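From: Oluwatosin Nwachukwu
Date: 2022-11-29
Subject: Re: [Kerketti kitchen list] dish rack for the green plates

On the dish rack, Ugwu wrote:
> The racks we have are too wide for the pale green plates and they
> lean on each other. Has anyone tried the small wooden one with
> pegs? I need to order before January.

I have one on a wooden table now with one of the green plates. It is light wood with upright pegs and takes very little room. 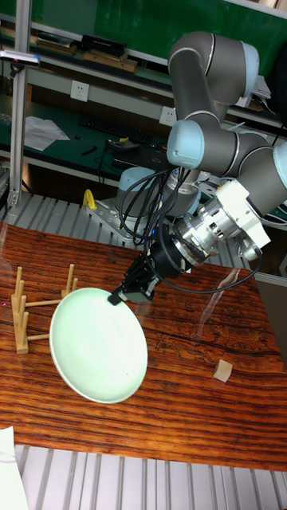 Does the rack need to be oiled before use?
Mineral oil is fine, one thin coat, left overnight. Skip cooking oil, which goes sticky.

The order form from Skoldale asks for plate diameter, so measure yours at the widest point. Lay the plate flat to do it. These have a slightly raised rim and it is easy to come up short. 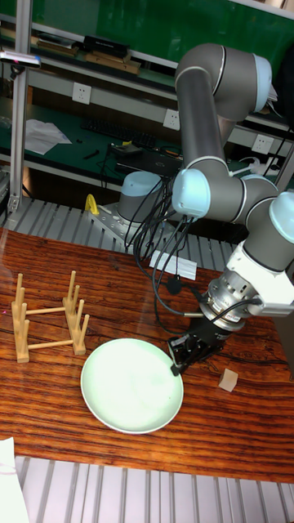 Cost and ordering

Skoldale wants 232 for the full set of racks. Civico is cheaper but takes up to 60 days, and that would run past your date. I would order 2 from Skoldale first and see how they hold up on the long shelf.

For loading, bring the plate in by the rim and lower it between the two rows of pegs. Keep a bit of table clear beside the rack so there is somewhere to set a plate down.

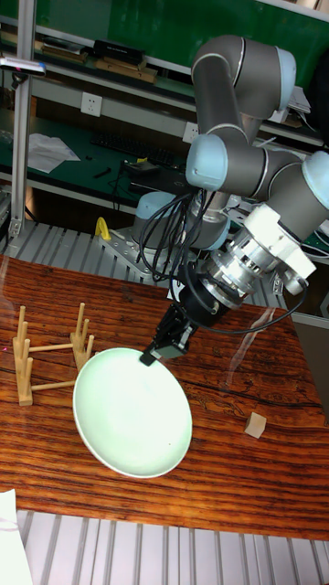 Bowls are another matter. The deep ones won't sit between pegs this close, so they should stay on the old wire shelf for now. Send me the plate measurement and I will fill in the form.

Oluwatosin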